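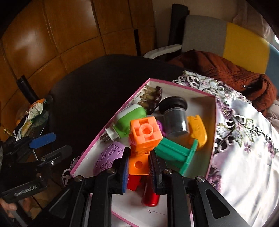 Toy library saved, and it's moving to Kamwood

I've got some good news for once! The Vetine toy library, which I've been wittering on about since January, is staying open. It won't be in the old room above the chemist's any more – the lease ran out and the new rent was silly money – but from next month it'll be in the ground floor of the Kamwood building, next to the launderette.

If you've never been, it works much like a book library. You join, you take things home, you bring them back when your children are bored of them. My two have had a marble run out so many times I think the staff assume we own it. There are puzzles, ride-on cars, dressing-up clothes and a wooden farm with a great many sheep and only one cow.

I popped in this week while they were packing up and had a chat with Wanda Malinowski, who has run the place for as long as I've lived here. She told me they have 1374 items on the books, all of which need boxing and labelling before the move.

"I keep finding things we wrote off years ago," she said. "There was a whole train set behind the radiator."

The move is costing 3000 pounds, mostly for shelving and a proper ramp at the front door. Half came from the spring fair and the rest from Sternirlow, the joinery firm on the ring road, who are also building the shelves. Rimantas Ramanauskas from the firm was measuring up when I called round at Kamwood afterwards. His daughter learned to ride a trike borrowed from the old room, so he was rather pleased to get the job.

More than 60 families are signed up at the moment and Wanda would love a few more. Joining stays at the same price as before, and you can now borrow for three weeks instead of two, hooray. Grandparents and childminders can have their own card too, which they couldn't in the past.

A few practical bits. The old room shuts at 2 in the afternoon on its last day, so please get your loans back before then if you can. Anything still out after that should go straight to Kamwood once it opens – don't leave it on the chemist's step, as somebody did with a dolls' house last winter. The Badawi bakery over the road has a box on the counter for stray jigsaw pieces, and I've already put four in it from under our sofa.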